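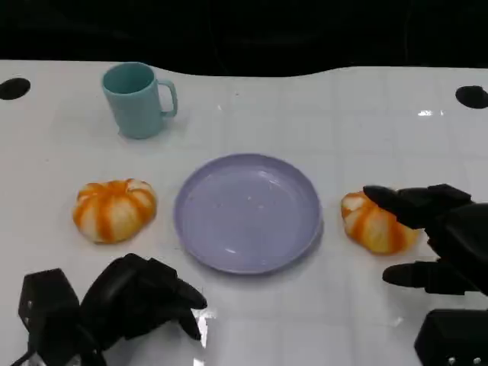 I used to own five boxes of fall decorations, and when I moved to Parkham in August I brought one. The other four went to the thrift store on Tijani Street, where I hope somebody has a longer porch than I do. What I kept had to fit in a 64-quart bin with the lid closed. The pair of striped pumpkins made it in, the orange and white ones, and so did the lavender plate and the teal mug. None of those were bought to go together. Lavender and teal aren't fall colors at all, and I've decided I don't care, because the orange looks brighter next to them than it ever did next to brown.

For 13 years I decorated a house with a mantel, a stair rail, a front hall and a dining room with a built-in hutch. I had a garland for the rail and a different garland for the mantel. I had a scarecrow that stood by the door until his hat got too faded, and then he stood in the laundry room for a few more seasons. It took a full weekend to get everything up, and I always left it until the end of November because I dreaded putting it back.

The apartment has a living room, a kitchen you walk through to get to the living room, and one good window. It has no mantel. So this year the question was what to do with one table.

## The table

The table is white and very shiny, with faint lines across it in squares like tile. There is a round hole toward each side at the back, and I expect they are for cords. I kept meaning to look for covers for them. My sister said to stick a bud vase in each one, and I tried it, and the vases leaned. They are back to being holes.

A glossy white top is not the easiest thing to decorate. It shows every crumb and every fingerprint. Any light overhead turns into a white spot somewhere on the surface, and if you move your chair the spot moves too. I tried a runner first, a rust-colored one from the old dining room, and it was much too long. Folded in half it looked like a towel. I tried a burlap square after that and picked burlap threads out of my sleeves for days.

In the end I took all the cloth off and put things straight on the table. They cast a little shadow and that's enough to make them look settled. Wiping down takes a minute. I should have started there, but I had already packed the runner and felt I owed it a chance.

## What goes on the plate

I went back and forth on this more than a grown woman should. The plate is shallow with a raised rim, and it came from Lasier, the kitchen store that used to be next to my dentist. I bought it on the way home from a root canal. It was the only one left in that color and it has never had any friends in the cabinet, so it gets used for odd jobs. It has held keys, lemons, a wet sponge, and once a birthday candle with no cake.

My first plan was to leave it empty in the middle with a pumpkin on either side. It was very even and very tidy, and it looked like the table was waiting for somebody to bring out dinner. I left it that way through one whole supper and kept looking at the plate.

My second plan was both pumpkins on the plate. They crowded each other. They are squat and wide for their height, and once they're side by side you can't see the stripes on the inside halves, which seems like a waste of stripes.

The third plan is the one that stayed. One pumpkin sits on the plate, a bit off center, and the other stays out on the table to the left of it. The mug goes behind, toward the back on that same left side, with the handle pointing right so I can grab it without knocking anything over. It takes up less room than the even version did and I don't feel like I'm about to be served.
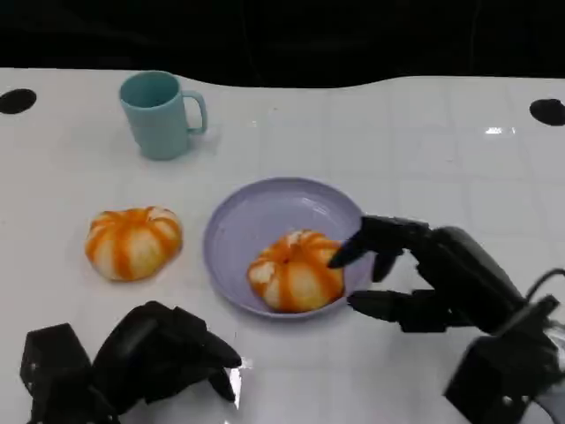

## The mug

The mug is there because I use it. I had a rule in the old house that decorations were decorations and dishes were dishes, and by the middle of October I'd be eating breakfast standing up at the counter since the table was full of gourds. I don't have the counter for that now.

So the mug is part of the display until about 6:30 in the morning, and then it's a mug. I rinse it and put it back when I'm done. Some days it's in the sink until night and the pumpkins manage without it.

It's a plain, straight-sided mug with a matte finish. I like a matte finish next to a shiny table. The one thing I'd warn you about is that matte glazes can pick up gray marks from spoons. A paste of baking soda and water gets most of them off mine. I wouldn't use a scouring pad.

## A few things I left in the bin

I packed more than I needed, even with the lid rule. Still in the closet:

- A string of orange lights. The nearest outlet is behind the bookcase.
- Two candle holders shaped like acorns, which I like but which drip.
- A small sign that says "Gather." There is only me, most nights.
- A jar of paint in a color Pradier calls Harvest Moon. I was going to paint the inside of the bookcase with it. I opened the jar and it was mustard.

I may put out the acorns for Thanksgiving if I find dripless candles. My friend Tamunoemi Ogundipe is coming with her boys, and they'll want something to look at while I carve. She has already asked for the sign. She can have it.

## How long it takes now

Setting this up took 15 minutes, and that's with the runner and the burlap and the bud vases. Without those it would have been the time it takes to walk from the closet. I thought I'd miss the big version more. I do miss the stair rail garland a little. It had dried orange slices on it and the whole front hall smelled good for the first week, and then it smelled like dust, but that first week was nice.

What I don't miss is the taking down. I used to wrap everything in tissue and label the boxes by room, and then the next year I'd open the one marked "hall" and find the things from the mantel. The bin says FALL on the lid in marker. I think that will do.

If you're working with a small table too, my only real advice is to take a thing off before you add another one, and to eat a meal at it before you decide you're finished. Most of what bothered me I didn't notice until I was sitting there with a fork.

December will be harder. I have a nativity set with a camel the size of a toaster, and I haven't measured the windowsill yet.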